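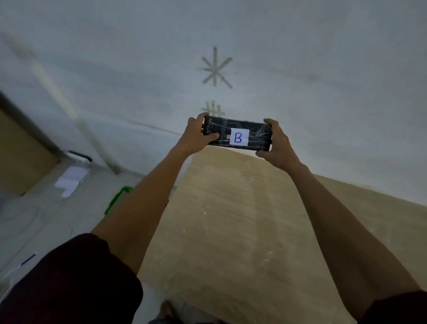 Sound Archive Assistant (part-time, fixed term)

Tumine Recorded Music Archive, Wallthorpe

We are looking for an archive assistant to help catalogue the Weidemann collection, a private gift of 78 rpm discs, test pressings and label paperwork that came to us last December. It is strong on dance bands, union choirs and small regional labels, and much of it has never been listed anywhere.

The job

You will work through the discs a crate at a time, noting matrix numbers, label names, artists, composers and condition. The first stage covers 700 discs. A further 66 are cracked or laminated and will be dealt with separately by our conservator -- you will not be asked to handle those.

Other duties:
Cleaning discs on the wet machine and re-sleeving them in acid-free card
Checking entries against published discographies
Entering records in our catalogue, which runs on Praltau (training given)
Fetching and returning discs for readers on two afternoons a week
Answering simple enquiries by post and email

Transfers to digital are done by the studio engineer. If you would like to learn transfer work there may be time for it towards the end of the contract, but we can't promise this. 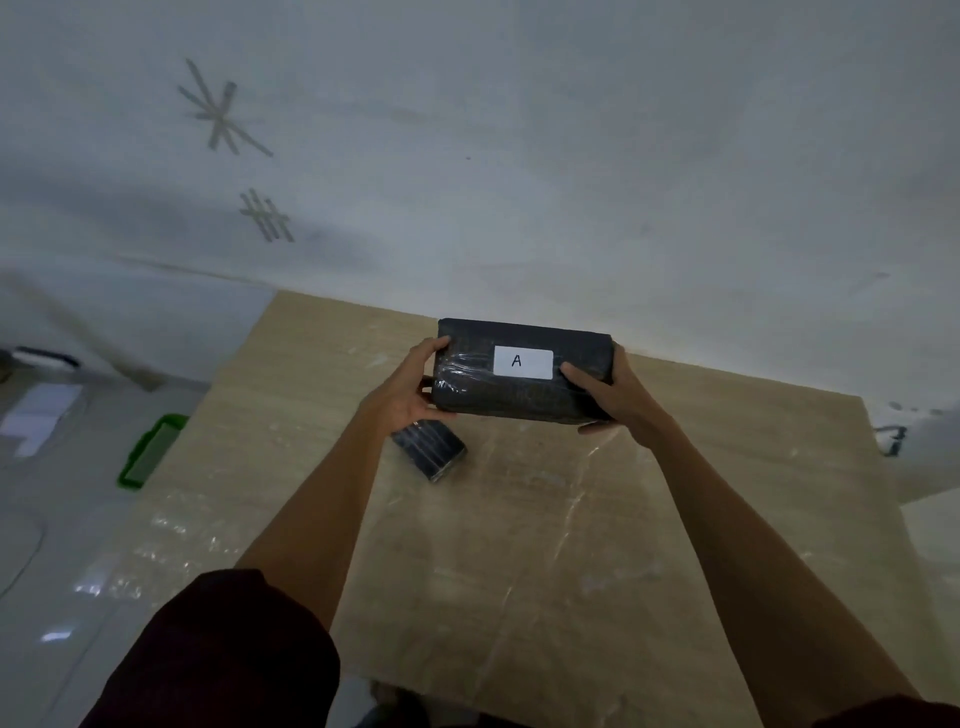
A block marked with the letter A, held over a table.

What we need from you

Careful, legible note-taking and a good eye for small differences between labels. Some knowledge of recorded music before 1950, from any direction: collecting, playing, dealing or study. You should be able to lift a full crate of shellac on to a trolley, with or without adjustments. A degree or archive qualification is not required.

Reading German would be useful, as part of the paperwork is in that language.

Hours and pay

The post is for 7 months at 18 hours a week. Hours can be spread over three or four days. Pay is on our Grade 3 scale, and we add a one-off payment of £300 towards travel or moving costs. The store is kept cool all year, so bring a jumper.

How to apply

Send a CV and a letter of no more than two pages to the Archive Office, Tumine Recorded Music Archive, Wallthorpe. Tell us in the letter about one record you know well and what is printed on its label. Applications must reach us by noon on March 7, 2018. Interviews will include a short cataloguing exercise using three discs from the collection.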